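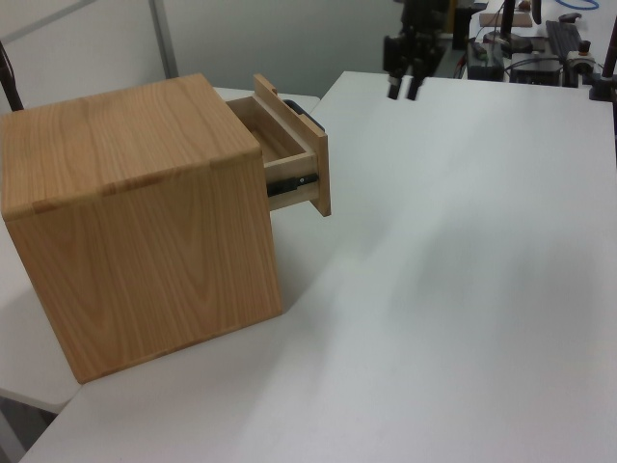 9 min read

Posted March 19, 2019 by the Nandgate manipulation group

How to label drawer-opening episodes for a success detector

Our detector takes one fixed-view image and returns an estimate of how far the drawer is open. Most of the error we see comes from inconsistent labels, so this page sets out the labelling procedure for the Vurkano cabinet task.

1. Fix the reference points. Use the front edge of the cabinet carcass and the inner face of the drawer front. Do not use the handle. From this viewpoint it is only partly visible behind the panel, and its apparent position shifts with small changes in angle.

2. Assign a state. We use three: closed, partial and open. A drawer with part of its box showing and part still inside the cabinet is partial, as in the still. If the black slide is exposed under the box, the drawer cannot be labelled closed.

3. Label contact separately. Gripper position does not decide drawer state. A frame with the fingers hovering clear of the drawer gets contact = 0, whatever the state label says. Early versions merged the two fields and the model learned to look for the gripper instead of the drawer.

4. Mark ambiguous frames. Wood grain can look like a panel gap, and shadows on a white tabletop can look like an edge. If you can't place both reference points within five seconds, mark the frame "unsure" and move on.

5. Split by episode, never by frame. Neighbouring frames are near duplicates and will leak across the split.

Our current set has 3448 labelled frames from 841 episodes, with 529 frames marked unsure. Leaving the unsure frames out of training gave better results on held-out episodes than forcing a label. Adding them back with a low loss weight made no measurable difference.

Known limits: one cabinet, one camera position, one colour of table. Move the camera and you will need to relabel - the reference points don't carry over.

Last updated: March 2019
Contact: Nandgate, Fedville office | © Nandgate | Back to top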